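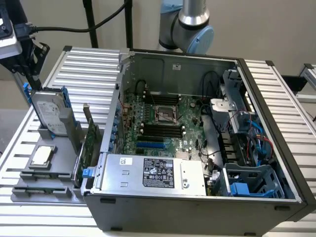 Item 2: the tower on its side, CPU, hard drive and green card in the parts holder to the left.

HEREO REPAIR GROUP
Minutes of the January meeting, back bench, Flandimside
Present: Tamás Vass (chair), A-yeong Seok (minutes), the usual bench crew, one new member who had come about a toaster and stayed.

1. Minutes of the last meeting
Approved after the word "catastrophic" was changed to "noisy" in the paragraph on the label printer.

2. The open tower
Tamás reported on the desktop, ticket 839. The side panel is off and the socket is empty. The processor is in its gray tray, the hard drive is standing up in its blue caddy behind it, and the expansion card has a slot to itself. Tamás wished it recorded that every part he took out is where he can find it. Recorded.

A-yeong asked why the power supply was still in. Tamás said he had not got to it. There followed a discussion of the blue tabs and clips, which several members like very much and one considers showing off. Agreed that blue means "pull this" until proven otherwise.

The new member asked if the machine worked before it was opened. Tamás said the ticket reads "slow, then sulks," and that he is treating this as a technical term.

Decided: processor goes back first, lever down, then the card, then the drive. No new parts to be ordered until it has been switched on once.
Action: Tamás.

3. Thermal paste
We have one tube and it has been open since the old shelving. Moved that we buy another. Moved also that whoever puts it on use less than they think they need — carried, with one member looking at the floor.
Action: A-yeong to order from Phùng, spending limit $60.

4. The parts holder
Two of the slots at the front are empty and there was a proposal to keep pens in them. Defeated. Screws were then proposed. Also defeated, at greater length. Screws go in the lidded tin marked Diteo, which has never held anything made by Diteo.

5. Tickets
Ticket 101 (radio, hums) has been collected. It still hums, but the owner says she missed it. Tickets with no phone number on them will go to the bottom of the pile. A-yeong pointed out that the pile has no agreed bottom. Held over.

6. Any other business
The toaster was looked at. Crumbs.
Tamás asked that people stop putting mugs down beside open computers. A mug was moved.

Next meeting in February, 5 p.m., same bench. Tamás to bring the tower, closed if possible. A-yeong to bring the paste and the receipt.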